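Home | Setup | Task Guides | Safety | Contact

Farevis Bench Guide, Section 4: Preparing the Computer Assembly Task

Many people ask us if a robot can already do the repair work of a small shop. Our answer is: some steps, with a person near. This section explains how to prepare one such job, putting parts into an open desktop computer, so that you can judge this for yourself.

4.1 Preparing the computer

1. Disconnect the computer from power and wait before you open it.
2. Remove the side panel and put it away from the table.
3. Take out the memory and the processor. Open the bracket of the socket and leave it open.
4. Look for cables which hang over the socket. Move them to the side by hand.
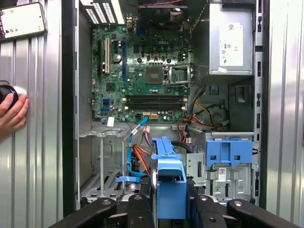
Neelam Malhotra wrote to us that step 4 is already half of the job, and that a machine which needs its cables moved by a person is not ready for her shop. We understand this opinion. Loose cables are still the most difficult thing for the Zutlow software, and we prefer to say it in the manual.

4.2 Preparing the parts

5. Fix the parts holder so that it cannot slide when a part is pushed into it.
6. Put every part in its own slot, always in the same direction.
7. Let the gripper take one part and return it. Do this at low speed first.

Note: A part which is tilted in its slot will also be tilted in the gripper. Correct it in the slot -- do not try to correct it in the software.
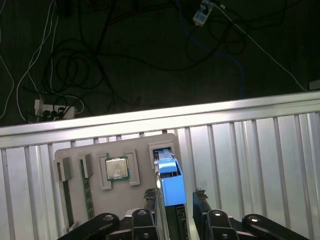 CAUTIONS

Never touch the contacts of the socket, and do not let the finger tips come down on them. Bent contacts usually cannot be repaired.

Keep one hand near the stop button during the first 70 cycles. Set the speed limit to 80 for practice, as in the Lesura profile.

4.3 First approach

8. Move the gripper above the computer and stop before it touches anything.
9. Check the height from the side with your own eyes.
10. Save this position as "Home 2".
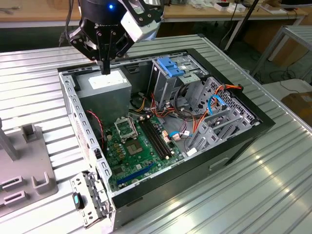

Kusum Mishra asks why the approach cannot be fully automatic, when a new worker learns it in one morning. It can be, if the computer is always the same model and always in the same place. In a repair shop this is rarely so.

11. If you use two arms, start the second one only when the first is standing still.
12. Mark the corners of the computer on the table with tape.

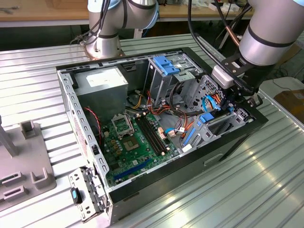
After the marking, run the whole task one time without parts. If an arm stops with error 127, the path is blocked; go back to step 8 and save the position again.

Comments (3)

Bhardwaj: Tape is good but it moved on us. We use two stops with screws now.

guest: Does it also close the bracket? Mine can place the memory on Saturday and forget everything on Monday.

N. Malhotra: I still do the cables by hand. The rest I let it try.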